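Last updated: Thu 19 March

I have finally hung the big mirror. If you've been reading since September you'll remember the big mirror, because I have moaned about it in nearly every post. It came from my aunt's hallway, it weighs more than our dog, and it has spent six months leaning against the bedroom wall with a pair of socks underneath so it didn't slide.

The trouble is our walls. The house is old and the plaster is a sort of biscuit. You tap it in one place and it sounds like a drum, you tap it thirty centimetres along and it's rock solid, and then you drill the solid bit and a lump the size of a plum falls out onto the carpet. I've filled so many holes in that bedroom that I know the tub of filler by heart (Boltance, the fine one, not the quick one, the quick one goes crumbly if you so much as look at it).

Anyway! I asked Ilse Segers, who taught the Saturday DIY class I did at Martens, and she told me to stop drilling into plaster and hope. Find the brick, she said, measure how deep the plaster is, and buy a plug that's long enough to get right past it. Mine turned out to be nearly all plaster for the length of the little plugs I'd been using. So that was six months of socks explained.

I went back to Martens and bought proper long ones, and a masonry bit to go with them, and a new spirit level, as the old one had been telling me fibs about the kitchen shelves. The whole lot came to just over 30 euros, and that included a coffee.

Then the marking out. I can't be trusted with a tape measure on a ladder, so I did it all on the floor first. I cut a strip of lining paper as wide as the mirror, laid it over the back, poked a pencil through where the two hangers are, and taped the strip to the wall. Level it, stand back, go and get a second opinion, move it down a bit, level it again. The holes ended up 400 mm apart and I drilled straight through the paper. It's such an easy trick and I'm cross I didn't know it years ago.

One more thing about hangers. The keyhole sort, where the screw head goes in at the wide end and drops into the narrow bit, are lovely once they're on and maddening while you're getting them on. Leave the screws sticking out a touch further than you think, get someone to hold the other side, and look in from the edge with a torch.
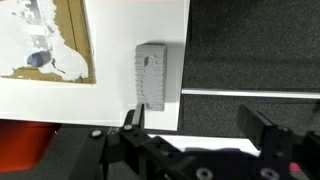
Keyhole slot, wide end at the top.

Do check which way up yours go before you mark anything. On the mirror the wide end has to be at the bottom, so the weight pulls it down onto the screw, and I had one of my two fixed upside down. My aunt must have had it hanging off a single screw for years, over the shoe rack, with all of us walking underneath.

It went up on the second try, it's level, and I've stopped holding my breath when the bedroom door bangs. Next up is the coat rail in the hall, same wall, same plaster, so if anyone has used the Retar fixings on old brick, please leave me a comment. I've got a drawer full of the short plugs as well, free to anyone local with better walls than ours.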